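Brindham Living > Property > Opinion

The extra bedroom that isn't one

Jan 9, 2025
By Zinash Workneh

I have been reading sales particulars for new flats in Brindham for longer than is good for me, and I would like to register a doubt about the word "study". It used to mean a room with a desk in it. In the brochure for Wubshet, the block going up behind the old bus depot, it means a space with no window, no radiator and a door that opens outwards for want of anywhere else to go. The flat with the study costs 2620 a month to rent. The same flat on the floor below, where the same space is marked "store", is a good deal less.

I asked the letting office at Stindetti what the difference was. A polite man called Jonatan Granström told me the study had "an enhanced socket provision". I took this to mean a second plug.

Defenders of the new blocks say buyers are grown-ups and can read a floor plan. Can they? The plan I was given had no measurements on it. Those were in a separate document, which I got after two emails, and it gave the total area of the flat as 751 square feet, balcony included. Take off the balcony and the hall, which is long and good for nothing, and you are left wondering what the fuss was for.

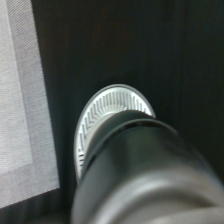 What the money buys

Getachew Asfaw, who sold houses here before the depot closed, thinks I am being unfair. His view is that people pay for the postcode and the lift, and the label on the small room is harmless. I like Getachew, but he has never tried to work in a cupboard in August.

My neighbour Abrehet Alemayehu has. She moved out of Prela, the developer's earlier scheme, after a year and a half. The service charge had gone up to 3306 a year by then, and one of the things it paid for was a residents' lounge with seats for 30, which was locked whenever she wanted to use it. She now rents half of a terraced house with a draughty box room. It is smaller than the Wubshet study and it has a window.

I don't expect the brochures to change. The council has no power over adjectives, and the agents will go on using whichever word lets the flat for more. But if you are going to a viewing this month, take a tape measure and ask to see the small room with the light off. Then ask what it would cost if it were called a store.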